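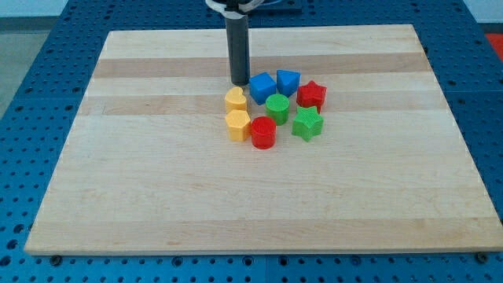 August 13, 2020. Second day of the finish comparison, oil against oil-and-wax, and I want to get the numbers down before I forget which board had which. The question from the Prarnelley order is still open: do we ship with the plain oil we have always used, or switch to the Trirurer blend that the Wedel shop keeps recommending. Pale maple is the hard case, as any yellowing shows up right away, and on a board with darker tan bands like this one the eye has something to compare against. The bands also make it easy to see if the finish pulls color across a glue line. So far I see no bleed on any of them.

Setup. Offcuts from the same batch of maple, 17 pieces, all sanded to the same grit, water raised once, and sanded again after drying overnight. Numbered on the back in pencil. Plain oil on the first 7, Trirurer on the next 6, and 4 left bare as controls. The controls stay on the shelf next to the others so they get the same air.

Application. First coat of plain oil went on heavy and sat for an hour before wiping. Trirurer says to leave it until it goes tacky and then buff, but it got tacky much sooner than the can suggests. It is hot in here and that is probably why. Numbers 9 and 10 were left too long and have streaks. I rubbed them back with a gray pad and put on a second thin coat. They look all right now but I would not count them in the results.

Water drops. Same dropper on every piece, wiped after ten minutes. Bare wood took the water in and left a raised spot, as expected. Plain oil left a faint ring on three pieces and nothing on the rest. Trirurer left no ring that I can find, even with the lamp held low. Coffee was closer – both finishes marked a little, and the mark on the plain oil came out with a damp cloth and some salt. The Trirurer mark is lighter but has not moved.

Feel. Plain oil still feels dry and a bit thirsty after two coats. Trirurer is smoother, slightly slick. Whether that matters on a cutting board I am not sure. People who buy from us tend to oil their own boards at home, and I do not know how the blend takes a coat of ordinary oil on top. That needs its own test.

Small cracks. Several of the offcuts have fine surface checks. Oil darkens them and the wax fills them a little, so they read as lines either way. For the order I would sort those pieces out before glue-up and not rely on finish to hide anything. The last delivery from Dabbas has more of these than the one we got in February, and the stack was stored too close to the heater then, so I can't blame storage this time. Check the moisture reading on the bottom layer before cutting any more.

To do:
Repeat the coffee test with fresh pieces in place of 9 and 10.
One coat of plain oil over Trirurer, two pieces, leave a week.
Ask Wedel how long they let theirs cure before packing.
Order gray pads, nearly out.
Move the rags outside to dry flat. The bin is not the place for them.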